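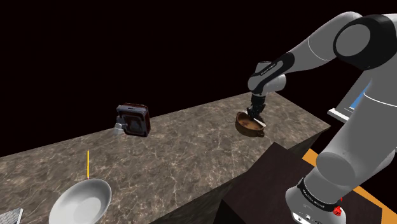
도메인 등록 업체 계정에도 2단계 인증을 걸어야 하나?

걸어야 한다. 메일 계정보다 먼저 거는 게 맞다고 본다. 도메인을 가져간 사람은 메일이 들어오는 서버를 자기 쪽으로 바꿀 수 있고, 그러면 다른 서비스의 비밀번호 재설정 메일도 전부 그쪽으로 간다.

나는 이걸 알면서도 몇 년 동안 안 했다. 개인 도메인을 Caltix에 맡기고 있는데, 로그인할 일이 일 년에 한두 번 갱신할 때뿐이라 비밀번호도 예전에 만든 8자리짜리를 그대로 쓰고 있었다. 메일은 Kunton을 쓰고, 거기에는 진작 인증 앱을 연결해 두었다. 메일만 잠그면 된다고 생각했던 것 같다.

생각을 바꾼 건 갱신 안내를 흉내 낸 메일을 받고 나서다. 제목은 "도메인 만료 예정 안내"였고 내 도메인 이름이 정확히 들어가 있었다. 본문 한국어도 멀쩡했다. 보낸 사람 이름은 Caltix였는데 실제 주소는 처음 보는 도메인이었고, 버튼에 걸린 링크도 그 도메인의 하위 주소였다. 만료일이 틀려서 의심했다. 내 도메인은 7월에 만료되는데 메일에는 이번 주까지라고 되어 있었다. 만료일까지 맞았으면 눌렀을지도 모른다.

메일 원문 헤더를 열어 보니 SPF는 통과였다. 처음엔 이게 좀 헷갈렸는데, SPF는 그 봉투 발신 도메인이 허락한 서버에서 왔는지만 본다. 공격자가 자기 도메인에 SPF를 제대로 설정해 두면 당연히 통과한다. 통과했다고 Caltix가 보냈다는 뜻은 아니다. 회사 동료 Poonam Shukla에게 헤더를 보여 줬더니 자기도 비슷한 걸 받아서 지웠다고 했다. 신고는 안 했다고 해서 둘이 같이 Caltix 고객센터에 원문을 첨부해 보냈다. 답장은 접수했다는 자동 메일만 왔다.

그날 저녁에 한 작업을 순서대로 적어 둔다.

먼저 비밀번호를 바꿨다. 관리 프로그램에서 무작위로 만든 긴 것으로 했다. Caltix는 특수문자 중 몇 개를 받지 않는데 어떤 게 안 되는지 안내가 없어서 4번 만에 저장됐다.

다음은 2단계 인증. 문자와 인증 앱 중에 고를 수 있고, 앱을 골랐다. 문자는 번호를 다른 유심으로 옮겨 가는 수법에 약하다. 앱을 등록하면 6자리 숫자를 한 번 입력하고 복구 코드를 준다. 복구 코드는 종이에 적어 서랍에 넣었다. 비밀번호 관리 프로그램에 같이 넣는 사람도 많은데, 그러면 프로그램 하나가 뚫렸을 때 두 단계가 같이 뚫린다. 편하긴 하다. 각자 정할 문제다.

그다음 계정의 연락처 메일을 바꿨다. 여기가 제일 중요한데 예전의 나는 연락처를 바로 그 도메인의 메일로 해 두었다. 도메인에 문제가 생기면 문제를 알리는 메일도 못 받는다. 지금은 다른 업체의 무료 메일 주소로 바꿨고 그 주소에도 인증 앱을 걸었다.

마지막으로 이전 잠금을 확인했다. 다른 등록 업체로 도메인을 옮기지 못하게 막는 기능이다. 켜져 있는 줄 알았는데 꺼져 있었다. 예전에 업체를 옮기려다 말았을 때 풀어 놓고 잊은 것 같다. 켜는 데는 클릭 한 번이면 된다.

하는 김에 DNS 기록도 봤다. 몇 년 전 Imivo로 잠깐 블로그를 돌릴 때 만든 하위 도메인의 CNAME이 그대로 남아 있었다. 서비스는 해지했는데 기록만 남으면, 서비스에 따라서는 남이 그 이름을 자기 계정에 등록해서 내 하위 도메인에 아무 페이지나 띄울 수 있다. 바로 지웠다. 쓰지 않는 TXT 기록도 같이 지웠는데, 하나는 무슨 용도인지 기억이 안 나서 메모해 두고 남겼다.

인증 앱의 한계도 적어야겠다. 가짜 로그인 페이지가 비밀번호와 숫자를 받아서 그 자리에서 진짜 사이트에 넣어 버리면 앱 방식은 막지 못한다. 100% 안전한 방법처럼 소개하는 글이 있던데 그렇지 않다. 이런 공격에는 보안 키가 훨씬 강하다. 키가 접속한 주소를 확인하고 응답하기 때문에 가짜 주소에서는 진짜 사이트용 응답이 나오지 않는다. 아쉽게도 Caltix는 아직 보안 키를 지원하지 않는다. 업체를 바꿀지는 7월 갱신 전에 정하려고 한다.

그때까지는 메일 안의 링크를 쓰지 않고 즐겨찾기로만 들어가기로 했다. 비밀번호 관리 프로그램의 자동 입력도 켜 두었다. 주소가 다르면 자동 입력이 뜨지 않으니까, 안 뜰 때 손으로 복사해 넣지만 않으면 된다. 그런데 Caltix는 로그인 페이지 주소를 가끔 바꿔서 진짜 페이지인데도 안 뜨는 경우가 있다. 이건 고객센터에 따로 문의해 두었다.

2021년 2월에 확인한 화면 기준이고, 메뉴 이름은 바뀔 수 있다. 이전 잠금은 도메인 목록에서 이름을 누른 다음 '고급' 탭 맨 아래에 있다.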